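Search this site Search Go

Week 7: Fog, and why it forms where it does

Course notes, Introduction to Weather
Lorne Kowalchuk

Last week we finished with clouds, so you already have most of what you need for this one. Fog is a cloud whose base is on the ground. If you can follow a parcel of damp air as it cools, you can follow fog, and I think it's one of the most satisfying topics in the whole course because you can go out your own front door and check the theory!

Start with the dew point. Air at a given temperature can hold only so much water vapor before droplets begin to form on tiny bits of salt, dust and smoke. Cool the air to its dew point and you are on the edge of fog. Add moisture to it and you can reach the same edge from the other side. Every type below does one of these two things, or a bit of both.

Radiation fog. Clear night, light wind, damp ground. The ground loses heat to the sky and chills the air just above it. A little stirring helps – with no wind at all you tend to get dew, and with too much the cold layer mixes away. Look for it in valley bottoms at dawn. The Mocanu valley readings from April (handout 6) are a lovely case: the station on the slope, 200 feet above the river, stayed clear all night while the river station was socked in.

Advection fog. Mild, moist air slides over a colder surface. This is the classic sea fog, and it can sit there in a stiff breeze for days. Our coastal case is Hunasholm, where fog lasted 30 hours during the study period with hardly a break.

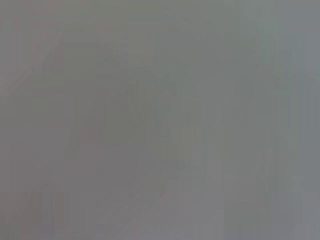 Gray tones with very little contrast.

Upslope fog. Air pushed up a hillside expands and cools. People in Kultberg, up on the ridge, call it fog, and people down in Fisden look up at the very same thing and call it low cloud. Both are right!

Steam fog. Cold air over warmer water. Vapor rises off the surface, meets the cold air and condenses in wisps. Lakes do this beautifully in the fall.

A word on terms. In aviation and general weather reports, it's fog when visibility drops below 1 kilometer (five-eighths of a mile). Above that we say mist. Road forecasts often care more about dense fog, with a much shorter limit, so always check which definition a source is using before you compare numbers.

How does it clear? Usually the sun warms the ground through the thinner patches, the air above warms in turn, and the droplets evaporate. The edges tend to go first. Sea fog is more stubborn and may need a change of wind.

For next time: read chapter 21, then sketch a temperature and dew point curve for one foggy night, using either the Mocanu or the Hunasholm table. Mark where the two lines meet. Pencil is fine.

Contact the course office | © Introduction to Weather course notes | Back to top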